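Can a Robot Clean Your Room Yet?

Maybe you have seen a video of a robot folding a shirt. It looks great! Before you give up on doing chores yourself, ask a few nosy questions. Was the video sped up? Was a person steering? How many tries got thrown out?

Chores are hard for machines. Your hand knows how tightly to hold an egg, and it knows a sock from a sleeping cat. A robot has to learn all that. Change the lamp or move the chair, and it may get mixed up.

Take the Wuler, a tidying robot our writer Crisanto Maglaya watched in December. It was given 16 toys to put in a box. It got 13 of them, and it needed 70 minutes. Could you beat that? We think so. The company says the next one will be faster. Companies do say that.

So how do robots learn? One way is to copy people. A person does a job holding a gripper, a tool with two fingers that pinch, and a camera records each move. Then a computer studies the recordings. It may need a huge pile of them to learn one small job, and a desk full of stuff is a tough place to start.
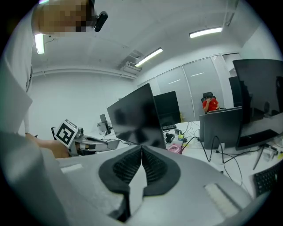 Clirex Kids' Science Desk

Look at the two black fingers in front. The bumpy pattern covers them in rows. Now try picking up a coin with only your thumb and one finger, wearing mittens. Hard, right? When a robot can do that in your messy room, with no helper, write and tell us. Until then, please pick up your socks.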